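Notes on the Roltcombe hand gripper kit, two-hand version. Review + data card in one file because I only had time for one. Last touched 5/15/24 — Damián Aravena

Status: usable. Read the calibration section before you buy or borrow one.

# roltcombe-pair-review

Small set of recordings made with the pair kit, plus what I think of it. You hold one gripper per hand, do the task, and get synced head video, gripper pose and finger opening out the other end. No arm needed. We train on it later for the Tenham two-arm bench.

## What's in the box

- 2 grippers, left and right (they are NOT swappable, handle angle differs)
- 2 marker cubes, already fixed on
- head mount and camera
- sync dongle
- charger, two leads
- printed card with the marker IDs

No case. Roltcombe sells one separately. We use a toolbox with foam in it.

## What's in the repo

```
/raw head video, one file per take
/pose 6-DoF per gripper, csv
/opening finger opening, 0 = shut, 1 = full
/calib one yaml per kit, DO NOT edit by hand
/notes operator notes, plain text
```

Totals: 2191 takes, 27 tasks. Tasks with less than 100 good takes are in `notes/thin.txt`, don't train on those alone.

All pick and place, handovers between hands, opening things, folding. Nothing heavy. Nothing with liquids.

## Setup

1. Charge both. Full charge got us through a long morning, not a full day.
2. Plug in the dongle first, then power on left, then right. Other order and the right one sometimes comes up as left.
3. Wait for green on both.
4. Hold both up in view of the head camera, arms relaxed, cubes facing you. Hold still until the beep.
5. Start the take.

Step 4 is the one people rush. If a cube is tilted away you still get the beep but the first few seconds of pose are junk. Go slow. 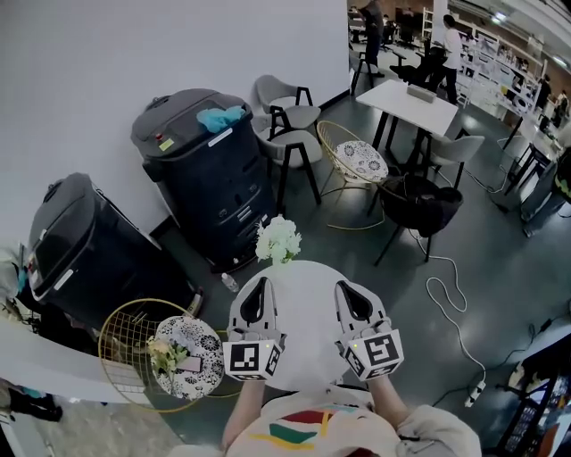

*Both grippers up over the round table, marker cubes toward the wearer, green lights showing.*

The two cubes carry different patterns. That's how the software tells left from right, so if you ever pull one off for cleaning put it back on the same gripper. Ask me how I know. Fixing it afterwards means swapping columns in every csv from that session, there is a script (`tools/swap_lr.py`) but it's slow and I don't trust it on handovers.

## What's good

Weight. Fine for long sessions, wrists get tired before shoulders do. The handles suit small and large hands, we tried both.

Finger pads. The curved ones grip fabric much better than the flat pads on the old Samstead unit. Small round stuff is also good. Thin flat stuff — cards, single sheets — still bad, you end up dragging it to the table edge and everyone does it a bit differently, so the data is messy there.

Tracking in normal room light was solid. Furniture and people in the background didn't bother it. Flowers, patterned cushions, striped shirts, whatever, the detector only cares about the markers.

Export is quick. Ra, our loader, reads the csv straight with no changes.

## What's not

- Cubes block each other when your hands cross. Pose gets interpolated and the flag column is set to 2. Filter on it.
- Strong window light behind the grippers washes out the markers. Close the blind or turn around.
- The head mount slips if your hair is tied high. Tighten the back strap, recheck.
- Manual is thin. Four pages and one of them is the warranty.
- Support answered in two days, then sent me the same four pages.
- Firmware update wiped calibration on one kit. Back up `/calib` before you update anything.

## Calibration

Ships with a factory file. Ours was off on the right hand by enough to matter, the gripper looked shut in the data when the pads were still open a little. Redo it on day one:

```
python tools/calibrate.py --hand left
python tools/calibrate.py --hand right
```

Open and close all the way when it tells you. Repeat after any drop, and after any pad change. Pads are a push fit and come off easier than I'd like.

We lost the calibration for the December takes. Those are in `/raw` and `/pose` but opening values are uncorrected. Column `calib_ok` is 0 for all of them. Keep or drop, your call. I drop them for anything that needs a precise close and keep them for reaching.

## Format

Pose csv columns:

| column | meaning |
|---|---|
| t | seconds from take start |
| x, y, z | meters, head camera frame |
| qx, qy, qz, qw | orientation |
| flag | 0 seen, 1 partly seen, 2 interpolated |
| calib_ok | 1 or 0 |

Head camera frame moves with the head, obviously. If you need table frame use `tools/to_table.py`, works if the table tag was seen at least once in the take. Round tables are fine, it uses the tag and not the edge.

## Known problems in the data

- Some takes start before the beep. Trim the first second if you're unsure.
- Task names changed halfway thru. `fold_cloth` and `cloth_fold` are the same task. Will merge.
- 200 takes have no operator note. Nothing wrong with them, we were just behind.
- Faces of people in the background aren't blurred in `/raw`. Don't share raw outside the group. The blurred copy is comming, ask first.

## Would I buy it again

Yes for the pair kit, if you have someone who'll babysit calibration. For single hand tasks only, the Samstead is cheaper and okay. Spare pads are worth ordering with the first shipment, ours took weeks to arrive on their own.

## TODO

- merge duplicate task names
- blurred video
- rerun right hand opening for kit two
- write down the dongle LED codes somewhere, they're on a sticky note right now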